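Padlocks and keys: your questions

Set up by Caroline Waweru for the Poltcombe store rooms. Short answers, ask at the desk if yours isnt covered.

Which padlock do I get?
Small brass one as standard. Fits all the Minja lockers and the narrow hasps.

Do I leave it locked when I hand the room back?
No. Leave it open, on the floor inside, where we can see it.
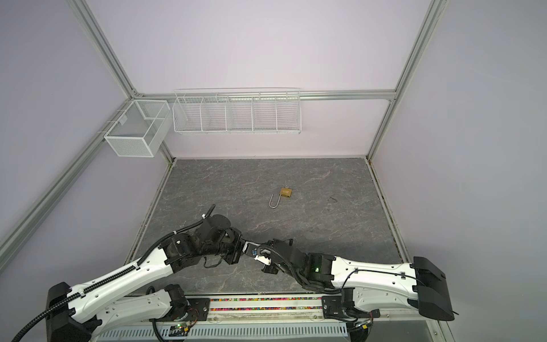
Keys go to the desk seperately, same day please. Deposit back within 8 days.

Can I bring my own?
Yes, if the shackle goes through the hasp. Volora ones do. Big bike locks don't.

Lost my key, what now?
Tell us. Spare is 15 pounds. If there's no spare we cut the lock off, you pay for a new one.

Why so strict about key rings?
We look after around 80 locks. Loose keys get mixed up, then it's trial and error all morning. Keep yours on the ring you were given.

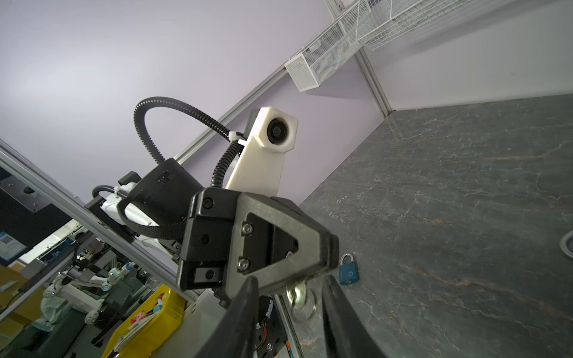 Keys on a split ring, small blue padlock to the right.

Key won't turn?
Don't force it. Bit of graphite, wiggle, try again. No cooking oil!!

Is it OK to swap locks with a neighbour?
Only if you tell the desk first.

Page last checked July 13, 2025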